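Call for participants: home garment handling study, second round
Atoldale Manipulation Group, with Osport and Latel

We are looking for people to record household laundry tasks in their own homes using a pair of hand-held grippers. The recordings are used to train and test policies for two-armed robots. No robot comes to your home and no background in robotics is needed. Recording starts in April and places are filled as applications come in.

What we are studying

Most of what our robots know about cloth was learned at a lab table, with a plain top, even lighting and a small set of new T-shirts. Policies trained that way do well on that table and badly almost anywhere else. In the first round we asked how much of the gap could be closed by collecting demonstrations in lived-in rooms with hand-held grippers, without teleoperating a robot at all.

Some of the results are in. On the lab test set, the policy trained only on lab data folded 95 percent of garments to our standard. When the same policy was moved to bedrooms it had not seen, the figure fell sharply. Adding home recordings brought the bedroom figure up to 68 percent, with no change to the robot or to the training code. The failures that remain are mostly of two kinds: the gripper closes on the bed sheet together with the garment, or it takes hold of two layers where it should take one. Long sleeves and thick fabrics account for most of the second kind.

The second round is meant to address both. We need more beds and fewer tables, more patterned bedding, more sweatshirts and heavy knits, and more people. The first round leaned too heavily on a few very practiced operators, and their movements are faster and more alike than we would like.

What you will do

You will complete 4 sessions, each at a time you choose. In each session you put on the wrist bands, pair the two grippers, and work through a pile of your own clean laundry: picking up, spreading out, folding and stacking. A session has 30 garments. Most people in the first round preferred to split a session with a break in the middle, and that is fine.

The left and right grippers are labeled and must be used on the matching hand. Before each session you scan the label on each one with the recording app so that the files are matched up correctly. Keep the fingers clean and do not loosen the screws on the plate.

Please use the room as it is. Don't clear the furniture or change the sheets for us. Both cameras and the pose tracking need some texture to work with, so a busy patterned sheet records better than a plain white one. Daylight is good. If you record in the evening, turn on the ceiling light.

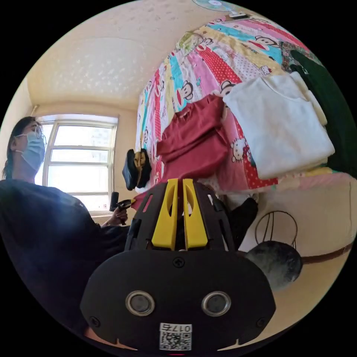
Grasp corners and edges where you can, and pull the fabric out flat before you fold it. If a grasp slips, try again and keep recording. We keep failed grasps and label them, and they have been among the most useful parts of the data so far. Only discard a session if the app reports that tracking was lost.

Who can apply

You must be 18 or older, able to use both hands comfortably for the length of a session, and able to lift the equipment case. You need a bed or other large soft surface to work on, and a phone that can run the app. We would especially like to hear from left-handed people, who were hardly represented in the first round. People who took part in the first round may apply again but will be placed after new applicants.

Other people in your household may be present if they have signed the consent form. You may wear a face mask while recording if you wish. Faces are blurred before the data leaves our servers, and you can ask for any session to be deleted up to the point of release.

Pay and equipment

Participants are paid per completed session, at the rate given in the information sheet. Osport delivers and collects the case. Latel runs the app and answers technical questions during recording hours. You are not charged for normal wear or for accidental damage.

How to apply

Write to Sorin Gavrilă at the study office with your name, the town you live in, the kind of room you would record in, and which hand you write with. Photos of the room are welcome but not required. Applicants who are selected will get the information sheet, the consent form and a link to the Jireš training module, which has to be finished before a case is sent out.

Questions about the research itself, including the first-round results, should go to Vratislav Zelenák, who leads the study.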